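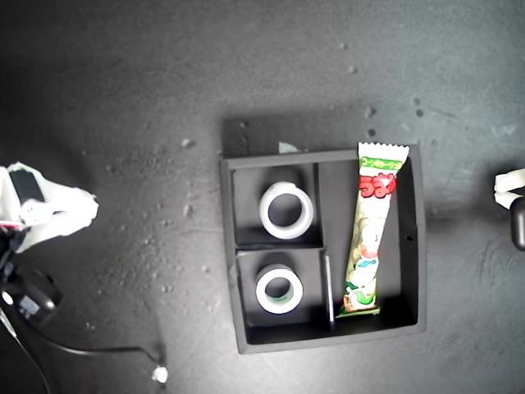 Tray for the supply kits at the packing bench: two rolls of white tape on the left, snack stick on the right.

Kit Bench Meeting, Clenlow workroom
2022-01-17
Minutes by Sayaka Tanabe

Present: Minoru Mizuno, Wilson Espinoza, Katsuhiko Kobori, Emiko Nakajima, and me. The two new people from the night crew couldn't make it, so somebody please pass this along to them.

We started ten minutes late because the projector in the big room was being used and we all had to squeeze into the small one. Wilson brought coffee. Thank you, Wilson!

1. Last meeting's notes
Emiko pointed out I'd written that the Sturnton orders go out first thing. They go out after lunch now, and have for a while. Fixed. Everything else okay.

2. How the arms are doing on trays
Minoru gave the update. Last week the arms packed 506 trays, and 421 of those went straight through with no person touching them. The rest needed a hand at some point, mostly for the snack. Tape is going well. The big roll goes in the upper left, the smaller one right below it, and the grippers seem to handle both sizes fine now that the smaller roll has its own setting.

The snack stick is the tricky one. It goes in the long section on a slant with one end poking up past the rim, and Katsuhiko asked if we were happy with that or if it counts as a bad pack. We talked about this for longer than I expected (I have half a page of scribbles!). Emiko's view is that the person opening the kit likes having an end to grab. Katsuhiko thinks the lid will crush it sooner or later. Minoru said he can have the arm lay it lower, but it will slow each tray down.
Decision: leave it on the slant for now. Katsuhiko will put lids on 12 finished trays by hand and tell us what he finds.

3. What we're all doing instead
This was the item most of us came for, I think. Until the fall there were four of us filling trays all day, and now there's one person minding the bench and the other three are on checking, restocking and the Kernavow returns. Wilson said he likes the returns work and his wrists feel a lot better. He also said he misses the talking, and I wrote that down because I feel the same way. You used to sit across from someone for a whole shift. Now whoever has the bench is pretty much alone over there with the arms going, and you can't really wander off because a stop can come at any moment.

Emiko asked straight out whether anyone's hours are going to be cut. Minoru said he has been told no through April, and that he doesn't have an answer for after that. Emiko asked for that in writing. Minoru agreed to ask upstairs and bring back whatever he gets, even if it's only a "we don't know yet." I'm putting it here so we all remember he said so.

We also agreed that a whole shift at the bench is too long. Starting next week we swap at lunch. Wilson will redo the sheet by the door.

4. Who fixes what
There's still some confusion over what the bench person can do on their own. Minoru went through it again:
- Roll in the wrong compartment, or snack stick fallen out: pause, move it, press resume. No need to call anyone.
- Gripper padding coming loose: pause and call Minoru or Katsuhiko. Please don't re-tape it yourself.
- Cables: don't move them, even if they're in your way.
- Three stops in 20 minutes: shut the bench down and pack by hand until someone has had a look.

Wilson asked if packing by hand counts against the daily number. It doesn't. He asked for that to go on the sheet too, and I agree, because I had the very same worry in my first week on the bench and kept pressing resume when I should have quit.

Katsuhiko has offered to teach anybody who wants it how to set up a new item, start to finish. Emiko and I both said yes. I'm a little nervous about it but I'd rather know how the thing works than just stand next to it. Minoru will find us two afternoons.

5. Keeping the bench clean
Bits and dust keep building up on the tabletop, and it shows on that dark surface. There are little white scraps too, and one of them was sitting right on the rim of a tray. We used to brush everything off without thinking about it, because our sleeves and hands were there all day. The arms just work around it.
Decision: wipe down at the start of shift, at the lunch swap and at close. Whoever is leaving the bench does it. Emiko will get more cloths.

6. Saha order
Saha wants a third item in their kits, something small, and hasn't picked what yet. Minoru asked them to send samples before they commit to anything. Everyone agreed we want to try it by hand first.

7. Other stuff
The break room fridge gets cleared out on Friday, so label your food. Wilson would like his blue mug back.

To do
Katsuhiko: lid check, training plan
Minoru: hours question in writing, two training afternoons, Saha samples
Wilson: new bench sheet with the lunch swap and the hand packing note
Emiko: cloths
Me: get these notes to the night crew

Next meeting same time in two weeks, in the big room if we can get it.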